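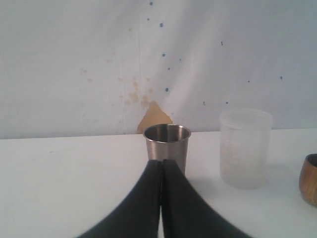

April 7, 2021

Cups again. Jinlong Li wanted to know over lunch if the arm could clear a kitchen table yet, and I said no, it can clear one cup, on a good morning. He wrote that down, which I regret.

We did 50 tries on the steel cup before noon and 13 of them failed. Most of the misses came from the fingers arriving a little too low and pushing it. The frosted plastic container is worse. I think the depth reading goes straight through it, but Aiguo Cao blames the lighting and wants to try it with the blinds down. The wooden one we have not started on.

At home I timed myself putting away the dishes from last night. Four minutes, and I was on the phone with my sister for part of it. The arm would need most of a day and somebody standing by the stop button.

Still – in December it could not find a cup at all unless we told it where to look. Vorbridge is sending the new finger pads next week. Need to email them the shipping address again and order 12 more of the small screws.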